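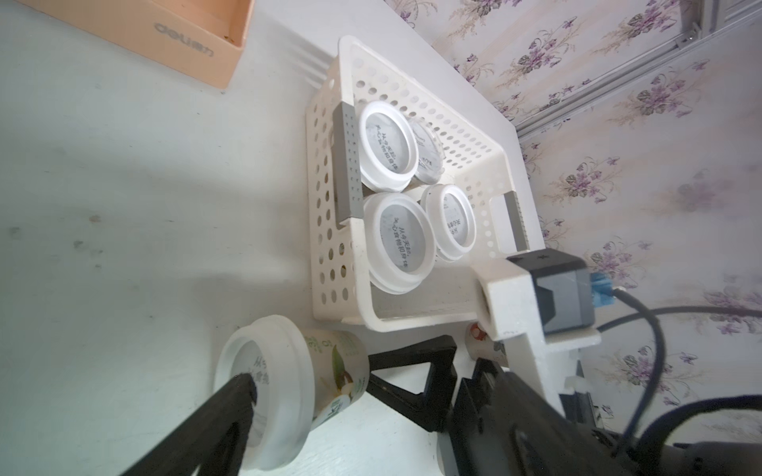
Members' trip to the Orniton open day

If you missed the February outing, I'm sorry, because it was a good one! We filled the minibus and two cars, got lost once near the rail yard, and still made it to Orniton in time for the 10 a.m. session. They had promised us "robots doing everyday jobs," and I'll admit I was expecting something huge and orange behind a fence. What we got was a table, a basket and a lot of cups with lids on, and I could have stayed all day.

Osaze Akande ran the demonstration. He started by asking how many of us had put away groceries that week (most hands went up) and how many had thought about it while doing it (no hands at all). Then he set the arm going. The job was putting lidded cups into a white plastic basket with holes in its walls, the kind you might keep under the sink. The cups come in different sizes. One was a frosted see-through one with green leaves printed on its label, and it was lying on its side when the gripper took hold of it. I had never given a second thought to how you grab a cup that's lying down, and now I can't pick one up without watching my own fingers.

The gripper is a plain thing, two long black fingers that close on each other. Someone near me asked why they didn't build it a proper hand with a thumb. Osaze said he gets that question at every open day, and that two fingers are easier to fix on a bad morning. He passed a spare set around – they are lighter than they look – and my neighbor's grandson had to be talked into giving them back.

What I loved most was the waiting. The arm moves, stops, seems to think, shifts a tiny bit to one side and goes in. You find yourself holding your breath with it. On one of the early tries it let go too soon and the cup rolled off toward the corner of the table, and the whole room said "ohhh" as if a kid had dropped an ice cream. Osaze put the cup back and told us that misses are worth keeping, and that the team looks at those recordings first. By the end of the session people were clapping every time one went in upright.

There's a small camera down by the wrist, and they had its view up on a big screen so those of us in the back row could follow along. It's a funny angle at first. You're looking past the fingers at everything, so the basket seems enormous and the cups in it look like water towers. After a few minutes my eyes got used to it, and I ended up watching the screen more than the arm itself.

I wrote down a few of the questions for those who couldn't come.

Does it read the labels? The cups have Chinese printing on the lids, so several of us wondered. Not in this setup, he said. It goes by shape and position.

How many tries does it take to learn a job like this? For this one they recorded 54 runs with a person steering the arm, then 100 more after they changed the basket. He thinks they'll need another batch when they move on to bags, which are floppy and apparently a real headache.

Could it do my dishes? Not yet, and he wouldn't guess at a year, though Linda's offer to be first in line was noted.

After the demo we split up. Half of us went next door to see Nevton, a rolling cart that carries parts between rooms and says "excuse me" in a very polite voice. The other half got a turn at steering. You hold a handle, and the arm copies what you do, a beat behind. I managed to pick up a cup on my fifth go and set it down about a mile from where I meant to. Children under 13 needed an adult beside them, and in nearly every pair the child was better at it. Watching them was a treat – no fear at all, and they just talked to the thing while they drove it.

Coffee was in the Nieminen room upstairs, with very good cinnamon rolls. Please thank Orniton if you run into any of the staff around town, as they gave up a whole morning for us and answered everything, including the man who wanted to talk about his garage door.

They've asked us back when the bag project, called Hedotico, is far enough along to show. There will be 5 seats held for people who missed this trip, so put your name on the sheet by the front desk if that's you. Bring a sweater, the demo room is chilly. The minibus will leave from the side lot again, and this time I'll print the directions.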